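Section 4: Laying out the table and running your first sort

By now both arms should be bolted to the front rail and answering to Omness on your laptop. Now the fun starts - giving them something to do!

1. Collect a good jumble of adapters, chargers, cube sockets and power strips. Nothing on the table should be plugged in to anything.

2. Spread them across the middle of the table, with the long strip running side to side. 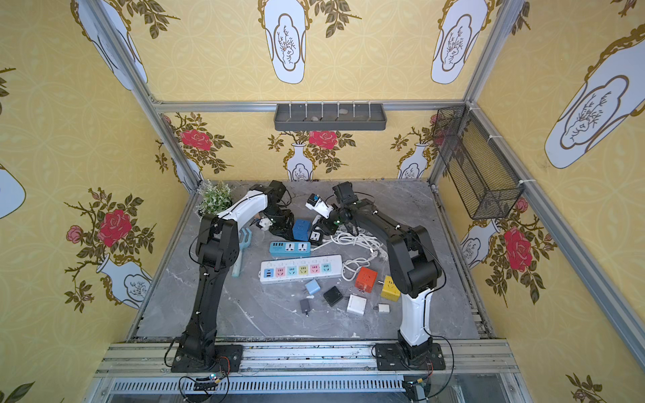
Leave some bare surface at the front, as the arms need room to swing back to their rest pose. Wayne Chan's first layout had none, and we spent an evening picking chargers off the workshop floor.

3. Open the Reach page and jog each arm over the pile at the slowest speed.

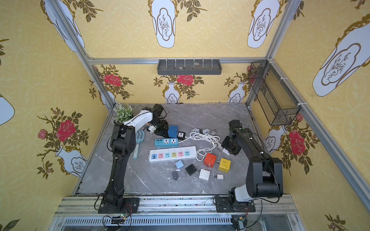 Fig. 4.2 Both grippers over the table, coloured strip in the centre.

Note: coiled cables are lovely practice, but save them until the arms can manage the cube sockets.

4. Choose a small, light item and close one gripper on it gently. Start with a grip value of 2 and go up a step at a time.

5. Lift it clear of any cable loops before moving sideways.
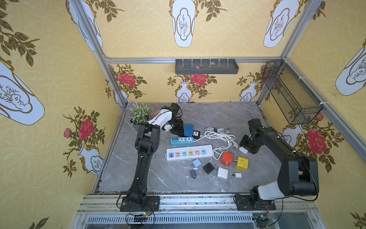 6. Press Record and repeat the move with the other arm. Ravinder Gosselin keeps each take as its own file, and we'd copy that habit.

CAUTION: Keep hands outside the enclosure while either arm is powered. Know where your stop button is before you press Record.

7. Play the take back at half speed and watch where the two arms come close together.

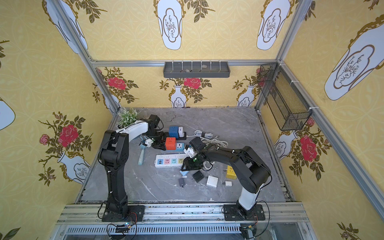
Fig. 4.4 Left gripper beside the sockets, right gripper pointing down into the pile.

If they get too close, raise the elbow height on the Reach page and play it again. Go to Section 5 to join takes together.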